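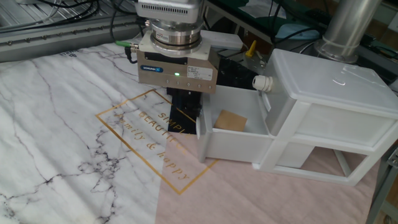

A gripper beside a drawer unit with its upper drawer open.

Teaching by demonstration is a way of giving a robot a task by leading it through the movements instead of writing them out as code. A person guides the arm, the controller stores what the joints and the gripper did, and the stored run is either played back or used to train a control policy.

Two methods are in common use. In hand guiding (also called kinaesthetic teaching) the operator takes hold of the arm and moves it while the motors cancel its weight. In remote control, or teleoperation, the operator works a second device, such as a smaller arm, a joystick or a tracked handset, and the robot follows. Hand guiding needs little equipment, but the operator's body may block the cameras. Remote control keeps the view clear and adds a short delay.

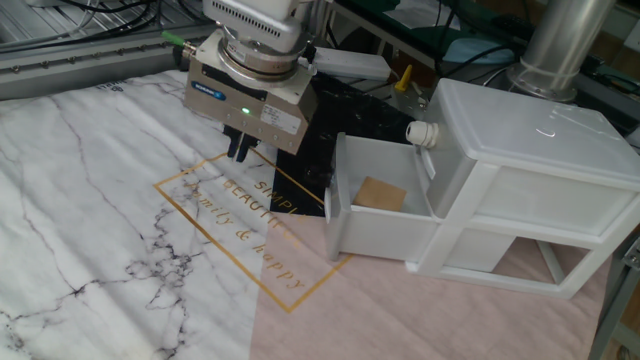
Can a robot be taught by both methods for the same task?
Many arms allow it, provided both sets of runs are stored in the same format and at the same sampling rate.

Drawer tasks are often chosen for study. They combine free movement, contact and a path fixed by the furniture – the drawer slides along one line only, and a small error in the pulling direction loads the runners. A force-torque sensor at the wrist allows such errors to be recorded along with the position. Placing an object in an open drawer adds a second stage, in which the height of release matters more than the path taken. 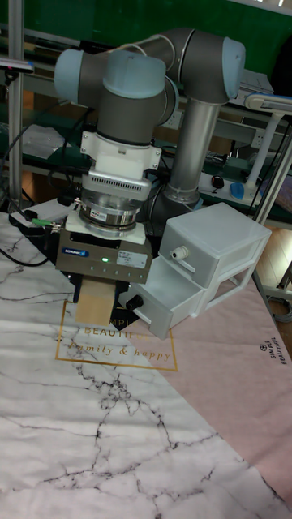
Ida Buschmann

The Kinstead drawer trials compared the two methods on storage units. Operators recorded 797 runs, of which 403 were made by remote control and the rest by hand guiding. Each run was sampled at 20 readings per second. Asnakech Weldu, who wrote the recording software Balleo, removed 19 runs in which the clock of the arm and that of the cameras had drifted apart. The report is dated 14 May 2019, and a revised version followed in September.

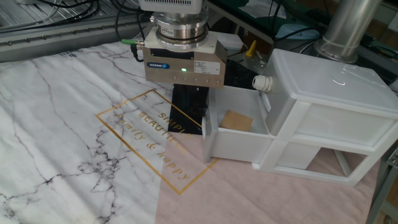

Limitations

A recorded run holds good only for the layout in which it was made. If the cabinet is moved, plain playback fails unless the path is stored relative to the cabinet – a method used in the Sarum controller. Learned policies cope with small shifts but need more runs. Pauses and corrections by the operator are also copied, and are usually trimmed before training.

See also: force control; teach pendant; teleoperation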